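What the ledger didn't fix

I spent most of February reading old procurement reports, which is a strange way to spend a month but it suits me. I used to work in purchasing for a mid-sized food distributor, and I still like to see how other people's systems get built and paid for. This post is about supply chain registries, the kind where a government or a large buyer decides that every crate, pallet and invoice should be recorded on a shared ledger that can't be changed afterward.

The idea has been around long enough now that we can look at results. I have notes on two of these registries. One is a regional grain registry run by a contractor called Stamov. The other is a private one, set up by a cold storage company named Zunetti for its own suppliers. I worked with the second one directly for a while.

The sales pitch in both cases was the same. Paper records get lost or altered. Inspectors take bribes. If every step is written down once and copied to everyone, then there is no place for the cheating to happen. I believed a good part of this when I first heard it, and I sat through plenty of presentations where the people talking believed it too.

The trouble showed up at the loading dock. A ledger can tell you that an entry was made at 6:40 in the morning by a certain account and has not been touched since. It can't tell you whether the person at the keyboard weighed the truck. At Zunetti the weights came off a paper slip, and somebody typed them in at the end of the shift, all at once. The entries were permanent, and a number of them were wrong.
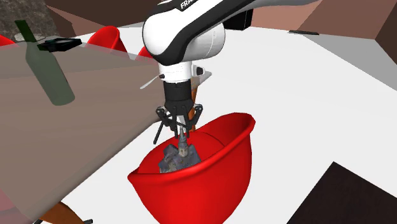

Fixing a wrong entry took longer than making one. In the old system you called the office, they changed the figure, and somebody initialed it. In the new one you had to file a correcting entry, and then the supplier had to approve it, and then both entries stayed on the record forever. A small supplier with one person doing the books would let these pile up. By the end of the first season there were 1277 open corrections waiting for approval. I know the number because it was on the report I had to send upstairs.

Management's answer was to charge a fee of $2 for each correction. You can probably guess what happened. People stopped filing corrections. The count on the report dropped, and it was presented as an improvement in data quality.

I don't think anyone was being dishonest there. They had a chart and the chart went the right way. But if you walked over to the warehouse and compared the shelves to the screen, the gap was larger than it had been under paper.

The Stamov registry was a bigger project and I only know it from reading. It covered 4000 farms. The reports are public but dull, and you have to get into the appendices before you find anything. The main point of that system was to let the regional office see planting, harvest and storage in one place and decide subsidies from it. The technology part worked. It stayed up, it was fast, and the outside review found no tampering with the stored records.

What the review did find was that the farms had learned what the system rewarded. If storing grain past a certain month brought a payment, grain was recorded as stored past that month. Some of it was in the silo. Some of it had been sold for cash and would be "moved" on the ledger later. The review team visited 100 sites and checked the bins by hand. They devote a long section to how hard it was to get this done, because the regional office took the position that the registry had made site visits unnecessary.

I read that section twice. The whole budget for inspectors had been cut to pay for the registry. So the one thing that would have caught the problem was the thing they gave up to buy the system.

A reader wrote to me after my last post and asked whether sensors would solve this. Put a scale under the bin, connect it to the network, and leave the farmer out of it. I've thought about that. Sensors help. Zunetti put temperature sensors in its trucks and those were worth every cent, mainly for the drivers, who no longer got blamed for a warm load that had left the plant warm. The readings were used to settle arguments between two parties who both wanted them settled. 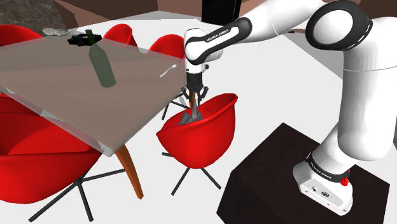 Vol. 3, No. 7

The bin scales are different. There, the person standing next to the sensor has a reason to want it to read high, and has all night to work on it. A scale can be loaded with anything heavy. You end up needing somebody to drive out and look, and we are back to inspectors.

I don't want to sound like I'm against any of this. Fletetti, a produce shipper I bought from for years, uses a shared ledger with its customers and it works fine. I asked their office how they set it up. They started with the receiving paperwork, cleaned that up for a full year on ordinary spreadsheets, and only moved to the ledger when the spreadsheets were boring. They still send a person around to customers every quarter to walk the cooler with a clipboard. The ledger saves them the cost of keeping duplicate records and reconciling them each month. That's a modest claim and they can prove it.

Compare that with how the Stamov project was described at the start. The planning document says the registry would "remove opportunities for misreporting at all levels." It is a large promise to make about a database. I think officials like this kind of promise because the alternative is slow and involves people. You have to pay inspectors enough that they don't need the bribe. You have to rotate them. You have to let a farmer complain about one without losing his subsidy. None of that can be bought in a single contract, and it can't be shown on a screen to visitors.

There is also the question of who can see in. Both registries were called transparent. At Zunetti, suppliers could see their own entries and no others, while the company could see all of them. It used that view when it negotiated prices. I was in purchasing, so I benefited from this — it was very handy to know what every grower had in storage before I picked up the phone. The growers figured it out by the second season. After that they entered as little as the contract required.

I've seen the same thing with a scheduling tool from Aryee that we used before the ledger. It was much simpler software, just dock times and truck numbers. It worked well for two years. Then somebody in the main office began using it to rank the carriers, and the dock times in it became useless within a few weeks. Same software, same people. Drivers who used to log the real arrival time now logged whatever kept them off the bottom of the list.

So when I see a new announcement about a national registry for this or that, I go looking for a few things before I read about the technology. I look for who types in the first number, and what that person gains or loses by it. I look for what a correction costs. I look at the inspection budget for the year before and the year after. Most announcements leave all of this out, but it can usually be found in the spending tables if the government in question publishes them.

I have one more set of reports to get through, on timber permits. They're scanned at a slight angle and the text search doesn't work, so it will take me a while. If you have worked with one of these systems from the data entry side, send me a note. The people who do the typing rarely get asked, and I'd like to hear how it went.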